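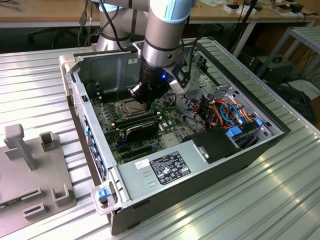

Memory faults are the first thing I would rule out on the Pusedside desktops, before anyone spends money on drives. The symptoms Donal lists (random restarts, a file that opens one day and is reported damaged the next) fit bad or badly seated memory better than they fit a failing disk. Unplug the tower, lay it on its side and take the side panel off, so the inside faces up. With the case lying like that, you can see the black memory slots next to the silver frame of the CPU socket, and you can press straight down on the modules without the case sliding away from you. Leave the CPU alone. You don't need to touch it for any of this.

To answer the rest in order:

On Fri, 17 Apr 2026, Donal Horgan wrote:
> We have 2 of the Ronell towers at the Pusedside reading room that
> restart on their own, usually in the afternoon. Both came from the
> Mac an tSaoi donation in February. One of them also told a reader
> that the parish index file was damaged, but it opened fine the
> next morning.

Did the file open fine on the same machine, or on another one? If it was the same machine, that points at memory again. If somebody copied a fresh one over from the server in between, it tells us nothing. Please ask whoever was on the desk.

> I ran Brirument overnight on the first one and it logged 423 errors,
> all in the same address range. The second one logged none. Does a
> clean result mean the second one is OK?

No. One clean pass means it was clean that night. But 423 errors on the first one settles that machine. Take all the modules out, put one back in the first slot the manual names, and run the test again. Then swap to the next module. If the errors follow one module, throw it out. If they stay with the slot whichever module is in it, the board is at fault and I would use the machine for parts.

For the second one, run the test during the day, at the time it usually restarts, with the room open and the heating on. Overnight in that building is a different test. Check the fans and blow the dust out first, outdoors if you can. Hold the fan blades still while you do it.

> Should I reinstall Windows on both? I would like to get it done
> before the index group comes back.

Not yet. If the memory is bad, the install can be bad too, and you will be doing it again in a month. Fix the hardware first, then reinstall.

> The index is 1280 pages scanned and 508 of those have been typed up.
> It is all on the first machine, with a copy on the server.

This part worries me more than the restarts. Anything saved on the first machine since the trouble started could have errors in it, and if the server copy is made automatically from that machine, the errors have been copied too. Before you do anything else:

1. Turn off the automatic copy.
2. Find the oldest backup you have, ideally one from before the donated machines went into use, and put it on a USB drive marked read only.
3. Compare the typed pages in that backup with the current ones. Any difference that is not somebody's known edit should be checked against the scan.

The scans matter less, provided you still have the original books, but open a handful of the newer ones and look for gray bands or missing lower halves.

Replacement modules have to match what the board takes, so send me the part number off the label and the exact Ronell model. I have a box of older memory here and can post what you need. Please don't mix in modules from the second tower until it has passed a daytime test.

> Donal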